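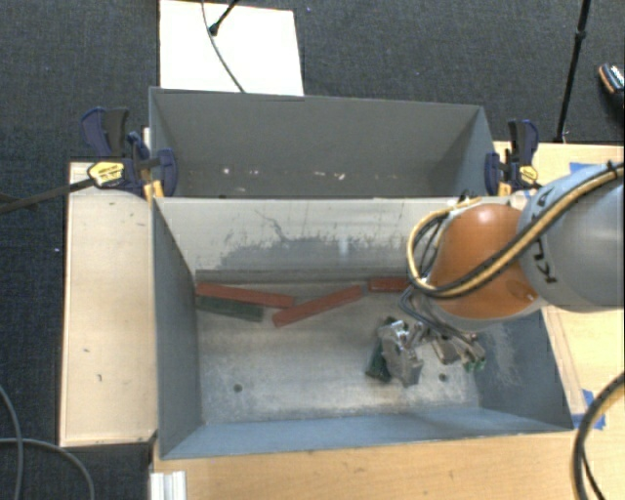
Last modified: January 2026

Ticket 479 – Orders from Drorkcombe store arriving with no delivery address
Opened by: Karthik Akanda
Assigned to: Florian Le Goff
Status: Resolved, monitoring

Karthik: Confirmation emails go out fine, but the packing slip prints with a blank address block. Only happens on orders placed through the Drorkcombe site. Eneo orders are normal.

Florian: Can you send me an order number that failed and one that printed properly?

Karthik: 188 failed. The one straight after it was fine. Same customer, same browser.

Florian: Found a difference. 188 has a unit number in the second address line, with a slash in it. The slip template in Tanguy reads the slash as a field break and drops the lot. I can reproduce it on the test store.

Karthik: We've got 17 orders waiting. Can I type the addresses in by hand for now?

Florian: Yes, edit the slip, not the order. If you change the order it sends the customer another email.

Karthik: Done. Also had an error 500 when I saved the last one, but it went through on the second try.

Florian: Server was restarting, my fault. Template is patched on both stores now – please reprint 188 and check the colour label as well.

Karthik: Reprinted, address is there. Label is fine.

Florian: Leaving this open until the Lusinier import has run overnight, as it uses the same template.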